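Why Does Paper Fold Better One Way?

By Lorcan Brennan
Paper and Card pages, for readers aged 8 and up

If you have ever made a birthday card, you may have noticed something odd. Sometimes the card folds with a clean, sharp edge. Another time, with a sheet from the same pack, the fold comes out bumpy and the outside of it cracks. The reason is inside the paper. It is called the grain.

What paper is made of

Most paper is made from wood. The wood is broken down into tiny threads called fibers. A fiber is thinner than a hair and usually only a few millimeters long, so you need a magnifying glass or a microscope to see one well. If you tear a piece of paper slowly and hold the torn edge up to a window, you can see the fuzz where the fibers stick out.

To make paper, the fibers are mixed with a lot of water. The mix is called pulp, and it looks like thin, cloudy soup. In a paper mill the pulp is poured onto a long moving screen. The water drains through the holes and the fibers stay on top. Then the wet sheet is pressed and dried and wound onto a big roll.

Where the grain comes from

Think about sticks floating down a stream. When the water moves fast, many of the sticks turn until they point the same way as the water. Fibers do much the same thing on the moving screen. They do not all line up, but more of them point along the direction the screen is traveling than across it. That direction is the grain of the paper.

When the big roll is cut into sheets, the grain stays in them. In some sheets it runs along the long side. Paper makers call this "grain long." In others it runs along the short side, and that is called "grain short." Two sheets can be exactly the same size and color and still have different grain.

Paper made by hand is a little different. The maker dips a screen into a tub of pulp and shakes it from side to side and back and forth. The fibers settle in all directions, so handmade paper often has hardly any grain.

What grain does to a fold

When you fold along the grain, the crease runs in the same direction as most of the fibers. They lie beside the fold and few of them have to bend. When you fold across the grain, you are bending a lot of fibers in the middle. They push back, and some of them break. On thin paper you may not notice. On thick card you will see a rough line with little cracks in it.

Grain matters for other things too:

Tearing. Paper tears in a straighter line along the grain. Try this with a newspaper page. One way gives you neat strips, and the other way gives you a wandering edge.

Rolling. A sheet rolls into a tube more easily if the grain runs along the length of the tube.

Getting wet. When fibers soak up water they get fatter, but they hardly get any longer. So damp paper grows more across the grain than along it. This is why a card can curl when you put wet glue or a lot of paint on one side.

Three ways to find the grain

1. The bend test. Take a sheet of card and bring two opposite edges toward each other without making a crease. Feel how much it pushes back. Let go, turn the card, and bend it the other way. The grain runs along the easier bend.

2. The tear test. Use scrap paper for this one. Tear a strip from the long side, then tear one from the short side. The straighter tear is going with the grain.

3. The damp test. Cut a small square and draw an arrow on it so you know which way is up. Wet one side with a damp sponge and lay it down with the wet side underneath. It will start to curl. The grain runs along the length of the curl, like a pipe.

Try it: the two-card test

You will need 2 pieces of thick card from the same sheet, a ruler, a pencil, and a spoon with a smooth back.
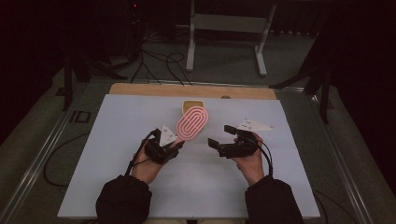 Thick card shows the grain best, so save the thin printer paper for later. Find the grain with the bend test and draw a light pencil arrow to mark it. Then cut two pieces the same size, one with the arrow running up and down and one with it running side to side. Work on something flat and firm, like the light blue-white board on the low table in the picture, where the card can lie level while you press. Long sleeves are fine if they stop at the wrist, as the black ones do there, so the cloth stays off your pencil marks. Fold both pieces from top to bottom down the middle, so that each crease goes up and down. Rub each crease with the back of the spoon.

Now look at the outside of each fold. Run a fingertip along it. The piece with the arrow pointing along the crease should feel smoother. Open and close both pieces 12 times and look again. The fold across the grain will probably be fuzzier — and if the card has color only on the surface, you may see a white line where it has cracked.

What if you have to fold across the grain?

Sometimes the sheet is too small to turn around. Then it helps to score the card first. Scoring means pressing a groove into it where the fold will go. Hold the ruler on the line and draw the tip of an empty ballpoint pen along it, two or three times. The groove squashes the fibers a little so they bend in the right place. Fold slowly after that.

Words to know

Fiber: a very thin thread. Paper is a tangle of them.
Pulp: fibers mixed with water.
Grain: the direction most of the fibers point.
Score: to press a groove into card before folding it.
Crease: the line left by a fold.

Next in Paper and Card: why some inks dry fast and others smudge.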